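I finished reading the Farkar letters in April, two years after my aunt handed me the box. There were 80 of them, most on thin blue paper, and I had told her it would take me one summer.

The letters were written by Levente Kovács to his sister between his leaving Wimerano and his settling for good in Droltach. He was my great-grandfather. I knew him only from one story about a horse, and the horse does not come up at all.

What does come up is money. He writes down what he paid for boots, for flour, for a room with a stove. In one letter he has saved 2000 and wants to buy a share in a mill. In the next he has 3000 and has changed his mind about the mill. He never says why, and his sister's replies are gone, so I can't tell if she talked him out of it.

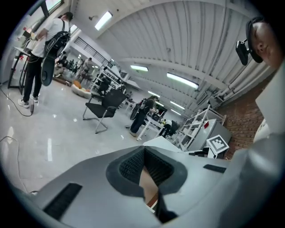
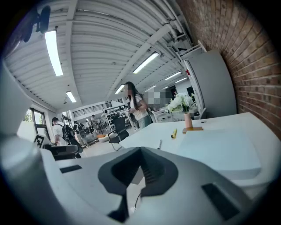

The handwriting was the slow part. He made his n and u the same way, and he ran out of room at the bottom of nearly every page, so the last lines go up the side. I typed each letter as I read it and left a blank where I couldn't make out a word. Then I went back a month later and tried again. A lot of the blanks filled in on the second try. Place names were the worst, and I still have a few I can't find on any map.

I've sent the typed copy to my aunt and two cousins. One cousin has already found a mistake in letter 2, where I had him buying a goose. It was a coat. I'm fixing that tonight and then I'll print a copy for my mother, who doesn't like reading on a screen.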